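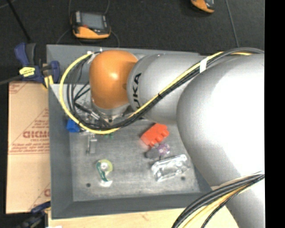 Gizella Illés writes that she stopped buying bins with lids after the first winter, and that the plain open kind has done more for her workshop than any cabinet. A few other readers wrote in along the same lines after the last page on sorting small things, so these are the tips on open bins put together.

Pick gray or another dull color for the catch-all bin. Bright things show up against it. A red or blue handle is found at a glance, and a black one takes a little longer, so wrap a turn of colored tape around black handles before they go in.

Sloping walls are good for reaching in by hand, but you lose floor space. Measure the bottom of the bin, not the top, before you decide what will fit.

Keep the contents to one layer if you can. Once things are stacked, the small ones work their way down and you buy them again. I did this with hex keys until I owned 6 sets.

Scuffs on the floor of a plastic bin don't matter. Smudges usually come off with dish soap and warm water. For old grease, make a paste of baking soda and a little water, leave it on for ten minutes, then wipe. Don't use steel wool – it leaves scratches that hold dirt.

Cables and hoses should not share a bin with hand tools. Hang them in loose loops on a wide peg. A narrow nail puts a kink in them over time.

Gizella also asks about liners. I tried the ribbed mat from Lerow and a piece of old carpet. The mat rinses clean. The carpet held sawdust and went out with the trash in May. An old towel is fine for anything with a sharp edge.

Empty the bin all the way now and then. Mine gets tipped out on a sheet when I can no longer see the bottom. Whatever has no place elsewhere goes back in, and broken parts go in a coffee can by the door.

Next page: labels that stay stuck in a cold garage.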